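Living With One Shelf

I gave up my upper cabinets in October, and I have been boring people about it at parties ever since. So here it is in writing, and maybe I can talk about something else this year.

My kitchen is small. The building is called Gruda Court, it went up in a hurry, and whoever drew the plans thought a kitchen was a place to open cans. When I moved in there were five upper cabinets running in a horseshoe over the counter, all of them the color of weak tea, and every one of them hung so low that I had to duck to see the back of my own stove. I lived with them for nine years! I knocked my forehead on the corner one so often that my hairdresser asked about it.

What finally got me moving was a jar of cumin. I went to make soup, couldn't find the cumin, bought a new jar, came home and found two. A week later I found a third behind the cake stand. I pulled everything out onto the floor that evening (the soup never happened) and counted it all, mugs and lids and birthday candles included. There were 533 things in those five cabinets. I wrote the number on the back of an envelope and stuck it on the fridge, where it glared at me for a month.

Then I made a second pile of what I had used since the summer. That pile came to 142, and a good part of it was tea towels and spoons, so they didn't belong up there in the first place.

Taking them down

I'm not handy. I own a drill because my sister left it at my place, and I'd used it once, badly. But old cabinets mostly hang on a few long screws, and if you have a strong friend to hold the weight while you undo them, down they come. Mine came down in an afternoon. What I hadn't planned for was the wall. Behind the cabinets there were three different paint colors, a strip of wallpaper with little teapots on it (I was sorry to lose the teapots), and a hole the size of a grapefruit that somebody had stuffed with newspaper.

So the cheap job got a bit less cheap. I had the hole patched and the wall skimmed, and I painted it myself in a shade called Joria, a sort of warm oatmeal that looked pink in the can and scared me half to death. All in, with the shelf, the brackets, the plastering and more pizza than I'd like to admit, I spent $791. I'd set aside $2000, which was what I'd been quoted for new cabinet doors alone, so the difference went into a jar for a decent table one day.

Choosing the shelf

Here's where I lost most of my winter. I looked at metal shelves, glass shelves, shelves on ropes, shelves that fold flat. I brought home samples and leaned them against the wall and squinted. In the end I went with solid wood, a long thick board from a lumberyard called Zalar out past the rail depot, where they'll cut to length while you wait and the dog sleeps on the sawdust. Wood forgives you. It takes a dent and a ring from a wet glass and sort of folds them in, and if it gets really ugly you sand it on the balcony and start over.

Height matters more than the material, though, and I'd tell anyone to fuss over it. I taped a strip of cardboard to the wall and moved it up and down for a week before I drilled anything. Too low and you're back to ducking. Too high and the plates might as well be on the moon. My rule in the end was that I should be able to lift down a full stack of bowls with flat feet and bent elbows. Tall friends find it a little low. Tall friends can get their own kitchens. 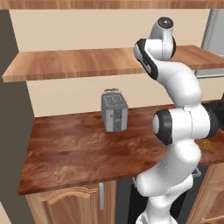
The dust question

Everybody asks. Yes, there's dust, and in a kitchen it's the sticky kind, because of the frying. The things I use daily never get a chance to collect any. It's the fancy stuff on the ends that suffers, the gravy boat and the little blue cups, and I wash those whenever the radio is playing something good. I also wipe the board down with warm water and a drop of dish soap every couple of weeks, then rub in some oil when it starts to look thirsty.

A proper fan helps a lot. I've started opening the window before I brown anything too, which was a habit I picked up at a cooking class at the Maillard Rooms, where we seared so many onions in one night that my coat smelled like a diner until spring.

What went where

The 142 fit, just about. Plates, bowls and glasses live on the shelf. Pots went underneath the counter, spices into a shallow drawer with their names on the lids (one cumin!), and the flour and rice moved into a narrow closet by the door that used to hold a broken vacuum. I gave away two boxes of mugs and I miss exactly one of them, a fat green thing with a chip in the handle.

The rest is still in the hall, in four cartons. I keep meaning to deal with those. The cake stand is on top of the pile, and I did get it out for a birthday last month, then put it straight back in the carton when the dishes were done.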